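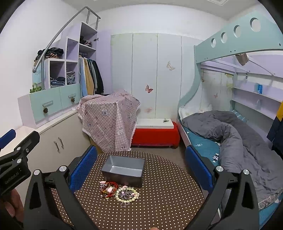

# Tusine

Tusine records the responses of a running HTTP service and compares them with the responses of a second build of the same service. It reports differences in status, headers and body. It does not measure speed and does not generate load.

The tool was written at Dilley to check upgrades of the Brindulmont booking service, and some defaults still reflect that. They are listed under "Defaults worth changing".

## Requirements

- Linux or macOS. Windows builds compile but are not tested.
- A Java runtime on the path. The launcher script checks `JAVA_HOME` first.
- Read access to the request list, write access to the output directory.
- Network access to both builds from the machine running Tusine. The builds do not need to see each other.

## Install

Unpack the archive and put the `bin` directory on your path:

```
tar xf tusine.tar.gz
export PATH="$PWD/tusine/bin:$PATH"
tusine check
```

`tusine check` prints the runtime it found, the config file it would load, and the output directory. It makes no network calls.

## Request list

A request list is a plain text file with one request per line. Fields are separated by a tab.

```
GET	/rooms	-
GET	/rooms/north	-
POST	/quotes	bodies/quote-short.json
DELETE	/quotes/{last}	-
```

The third field is a path to a body file, relative to the list, or a single hyphen for no body. `{last}` is replaced by the identifier returned by the most recent POST on the same worker. If there is no such identifier, the request is skipped and logged as `SKIP`.

Lines starting with `#` are ignored. Blank lines are kept in the line count, so the line numbers in a report match the line numbers in your editor.

## Recording

```
tusine record --base http://localhost:8080 --list smoke.txt --out old/
tusine record --base http://localhost:8081 --list smoke.txt --out new/
```

Each run writes one file per request plus an `index` file. The output directory must be empty. Pass `--replace` to clear it first; subdirectories that Tusine did not create are left alone.

Requests are sent in list order by a single worker. Up to 4 workers can be used with `--workers`, in which case the list is split into contiguous blocks. Splitting breaks any list where a later request depends on state created in an earlier block. The tool cannot detect this.

A request that gets no answer within 45 seconds is recorded as `TIMEOUT` and the run continues. Change the limit with `--timeout`.

## Comparing

```
tusine diff old/ new/ --rules rules.conf
```

Exit codes:

| Code | Meaning |
|------|---------|
| `0` | No differences after rules were applied |
| `1` | Differences found |
| `2` | Bad arguments, missing files, or recordings made from different lists |

JSON bodies are parsed and compared by structure. Key order is ignored, array order is not. Everything else is compared byte by byte, including XML. An XML comparer by Dağdelen was merged for a while in May and then backed out, as it treated namespace prefixes as significant.

Only the first 200 differences are printed. The full set is always written to `diff.log` in the current directory. 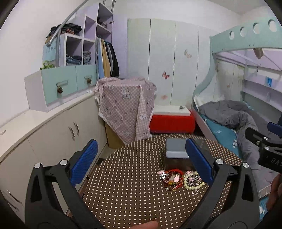 *Jewelry in front of the box on the dotted tabletop.*

## Rules

Rules tell the comparer what to leave out. A rule has a scope, a path and an action.

```
body $.createdAt ignore
body $.items[*].id same-type
header Date ignore
header Server ignore
status * exact
```

`ignore` drops the value on both sides. A value present on one side only is also dropped, which can hide a removed field. Use `same-type` where the field has to be present but its content varies. `same-type` treats whole numbers and decimals as one type.

Rules are read from top to bottom and the last match wins. A rule that matches nothing produces a warning at the end of the run. To turn that warning into an error, pass `--strict-rules`. We run with this switch on in the nightly job, and it has caught more stale rules than expected.

Header names are matched without regard to case. Header values are not.

## Defaults worth changing

- `follow-redirects` is on. The Brindulmont service sends every anonymous call through a redirect, and recordings without it were useless there. For most services you will want it off, so that a changed redirect shows up as a difference.
- `cookie-scope` is `run`. Cookies set by one request are sent with all later ones. Set it to `request` for stateless services.
- `accept-header` is `application/json`.
- `mask-auth` is off. **Recordings contain the full request headers, including tokens.** Turn it on before sharing a directory with anyone outside your team.

Settings go in `tusine.conf` in the working directory, one `key = value` pair per line. Command line switches take priority over the file.

## Known problems

- Compressed responses are unpacked before they are stored, but the original `Content-Length` header is kept. Add an `ignore` rule for it.
- Two recordings made on either side of midnight will differ in any computed date field. There is no clock override on the client side — fix the clock in the service if it supports that.
- `{last}` picks up the top-level `id` field only. Services that return the identifier in a `Location` header are not covered.
- Very long paths are shortened in file names. The `index` file holds the full path and is the one to trust.
- Streaming endpoints are read until the timeout and then recorded as `TIMEOUT`, even when data arrived. Leave them out of the list.

## Building from source

```
./build.sh
./build.sh test
```

The test target starts a small stub server on a free port. If the tests hang at `RecorderTest`, a local proxy setting is usually being picked up; unset `http_proxy` and run again.

Patches should come with a test and, for changes to the comparer, a pair of small recordings under `testdata/`. Keep those recordings hand-written. Captured traffic is not accepted, masked or otherwise.

## Status

Maintained by Siiri Jankauskaitė. The recording format is stable as of 9th November and older directories can be converted with `tusine migrate`. The rules syntax may still change — `same-type` in particular is likely to be split into separate actions for numbers and strings.

Bug reports need the command line, the `index` files from both directories and the matching part of `diff.log`. Please check the headers for tokens before attaching anything.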